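Anyone run an unconference in a small library? How do you do the session pitching?

Posted in Events and Programming

Khanyisile Gumede
Hi all! So I've somehow talked my way into organising a library unconference for our region in May (I went to one a couple of years back, raved about it to my manager, and here we are). We've got the Kristiansen room plus the kids' area once storytime's packed up, and 40 people have signed up so far, from public, school and a couple of uni libraries.

My worry is the pitching. At the one I went to, everybody queued up to pitch a session and it ate the whole morning, and half the pitches were the same thing in different words. Do I collect ideas beforehand on the wiki? Or does that kill the fun of it? Also, how many rooms is too many? I could probably squeeze in a third space if I grovel to the council next door. Any advice very welcome, I'm a bit nervous!

Drulora
Ooh, good on you! We've run 2 of these now and I'd say do both. Put up a wiki page a month ahead where people can chuck in ideas, but make it clear that it's not a program, just a way of warming up. Then on the morning give every pitcher thirty seconds and a big sticky note. I had a bike bell. People were scared of the bell.

What worked for us, more or less in order:

Merge the doubles before anything goes on the grid. Two of you stand at the wall and say "these three are all about makerspaces, are you lot happy to share?" They nearly always are.

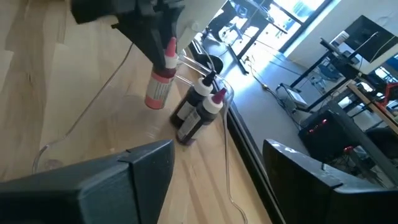 Let people vote with dots while they're getting their morning tea. Three dots each, and the most popular go in the biggest room.

Leave one slot after lunch empty. Something always comes up in the morning that people want to keep arguing about, ours was fines and it got quite heated!

On rooms, I'd stick with what you've got. With 40 signed up you'll lose a few on the day, and a session with four people in it feels pretty sad. Oh, and ask someone in each room to take notes straight into the wiki, you will not get them afterwards no matter how nicely you email.

Proladside
dont bother with the wiki, no one looks at it. Just do it on the day

Hevach
I'd go easy on the dots. At ours the quieter topics (local history, home library service) got swamped by the tech stuff every round, so the second time we kept one room for anything with fewer votes and it was lovely, some of the best chats of the day. We had 193 on the mailing list and a much smaller crowd through the door, so do send a reminder on the Monday before and ask people to give up their ticket if they can't make it.

Also check the heating in the kids' area. And the chairs, if they're the tiny ones.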